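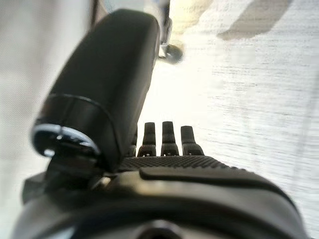

Rasico opens rental plan for its five-fingered robot hand

Small shops and school labs that have been eyeing a robot hand but couldn't stomach the price of one will have another way in starting in March, when Rasico begins renting out its Silley hand by the month. The company has sold the Silley outright for a couple of years now, mostly to universities and a few packaging outfits, and it says the question it hears most often at open houses is whether a person could just borrow one for a while and see how it goes. Well, now a person can, more or less, for $2,174 a month with a 16-month minimum, or a bit less than that for customers who sign up for the longer 48-month term.

What comes in the crate is the hand itself, with a thumb and four fingers, along with a wrist camera that looks out over the palm and fingertips, a mounting plate, the power supply and a license for Joseph, the company's control software. Customers bring their own arm. Rasico keeps a list of the arms it has tried on its support page, and it is a fairly generous list, though anyone with an older model would do well to call before signing anything (the phone line is open until 6 p.m., and the folks who answer it are patient).

We were glad to spend a good part of a morning at the company's demonstration room in Budura, where visitors can try the hand on everyday things, fabric included. Fabric is a sore subject in this business. A box holds its shape while you reach for it and a shirt doesn't, and plenty of grippers that are perfectly happy with cans and cartons go to pieces over a dish towel. Rasico has put a patterned, slightly raised grip surface across the palm just under the fingers, and the staff are quite proud of it.

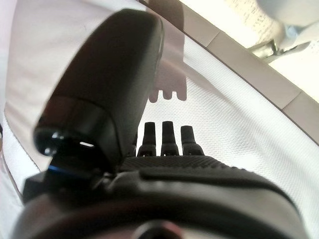 The Silley hand at work near white mesh fabric, seen from the wrist camera.

That wrist view is something you get used to faster than you'd expect. The thumb takes up a good deal of it, being so close to the lens, and at first you find yourself wanting to lean over and peek around the side. After a while you start judging distance from the fingertips, and from the shadow of the hand when the light is right. Joseph can show the picture by itself or next to a second camera, if the customer has one set up, and for beginners we'd gently suggest the second camera.

Teaching the hand a task is done by guiding it through the motion and saving the result, and tasks can be renamed, copied and strung together from a plain menu. We did find the menu slow to open, and the save button sits a little too near the delete button for comfort. Rasico says a tidier layout is coming with the next software update, which renters will get at no extra charge.

The monthly fee covers repairs from ordinary wear, and that includes the fingertips, which the company considers a part that gets used up. It does not cover drops, spills or shipping the hand back early. There is a refundable deposit of $2000, and schools can ask to have it waived by sending in a letter on school stationery. Training is one day at Budura with lunch provided, or a set of video calls for people who live too far away to make the drive.

Buyers who already own a Silley aren't left out, either. They can add the repair coverage on its own, provided the hand passes an inspection first, and Rasico says it has had over 48 requests for that since the plan was first mentioned in its newsletter in January.

Orders for the first batch of rentals are being taken now through the company's website, and demonstration visits to Budura can be booked the same way. Mornings fill up first. Visitors are welcome to bring along a sample of whatever they'd like the hand to try, so long as it fits on a tabletop and isn't food.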